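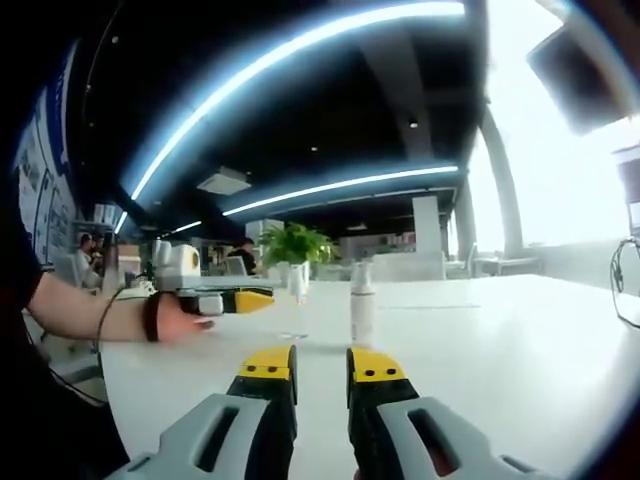

Gripper bench, Gultlow office
March, entry begun 9:15 a.m.

Purpose of entry: to record the service of the two hand-held grippers in use at the Gultlow bench, the replacement of finger tips on unit 2, and the condition in which both units were returned to the log.

Background. Unit 2 had reached 1,208 close cycles on its current tips according to the counter in the Novia bench software. The group's practice is to inspect at 1,000 and replace as needed. The inspection was late. The cycle count should be read at the close of each working day and entered on the bench sheet, and this has not been done consistently since the move from Drimthorpe.

Condition as found, unit 1. Yellow tips sound, with no visible cracking at the screw holes. Both tip screws were present on each finger and tight. The pale grey shells were wiped down, including the inside edge of the oval slot, where dust collects. Finger travel was smooth over the full stroke. No parts were changed.

Condition as found, unit 2. The right tip had a slight rock when pressed sideways. One screw was found backed out by half a turn. The contact face of the same tip was glazed, and a sheet of card could be pulled free at full closure with very little effort. The left tip was worn but serviceable. Both were replaced so that the pair would remain matched.

Procedure followed for unit 2:
1. Unit disconnected and fingers opened to the stop.
2. Tip screws removed and set in the tray. Old screws are not to be reused.
3. Seat cleaned with a dry cloth, then with a cloth dampened from the spray bottle. Do not spray directly onto the finger. Liquid reaches the black inner section and is slow to leave it.
4. New tips fitted with new screws, started by hand and tightened in turn with the short Ortner driver. The driver is to be used at its lowest setting; the plastic strips easily.
5. Fingers closed slowly and the gap viewed against the white tabletop. The first attempt showed the tips meeting at the lower corner only. The screws on the right tip were loosened, the tip pressed square and the screws tightened again. Contact was then even.

Calibration. Zero width was set with the fingers closed, and open width was checked against the gauge block. The first zero was rejected by the software. The second was accepted. Three readings were taken at the 40 mm block after that, and all fell within the limit posted in the bench instructions.

Functional check. Ten picks of the foam cube, ten of the empty cup. The cup slipped once, on the fourth pick. The tip faces were wiped to remove the mold film that new tips carry, and the set of ten was repeated with no slip. It is recommended that wiping be added to the written procedure ahead of calibration.

Cables. The lead to unit 2 had been routed under a table leg and showed a flat spot in the jacket. Continuity was good with the lead flexed. It has been rerouted and marked for replacement. Colleagues are asked to leave slack at the table edge and to keep the spare coil clear of the walkway.

Stock. Two pairs of tips remain. The screw packet is nearly empty. An order has been placed with Ortner for both, along with one replacement lead.

Open items
Flat spot in unit 2 lead: replace on arrival.
Left tip removed from unit 2: kept in the tray, labeled, for comparison.
Daily cycle count: sheet reprinted and placed at the bench.
Procedure: wiping step to be added before the next tip change.

Both units released for use at 11:40 a.m. Counter on unit 2 reset to zero.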